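Kids > Machines > Robot helpers

Animals Space Machines Body Games

Flolby is a robot arm kit made for schools. It comes with 16 practice jobs, and one of the hardest is putting eggs in a tray. An egg is smooth and round, and its shell cracks if it is squeezed too much. Every egg has to end up in its own cup.

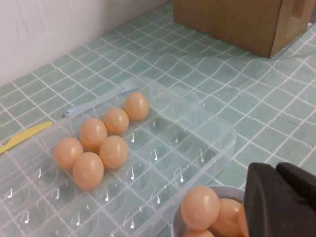

The arm has a gripper, and a small camera near it. The camera helps the arm find the next egg. Anayeli Palacios teaches with the kit, and her class starts with the arm set to slow. An egg then takes about 30 seconds.

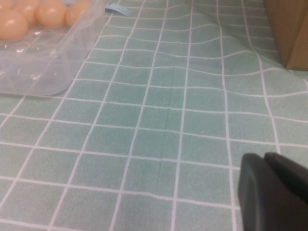

Does the gripper know how hard to squeeze?
It has to be set first. You choose a number from 1 to 100 on the Flolby screen, and a low number gives a gentle grip.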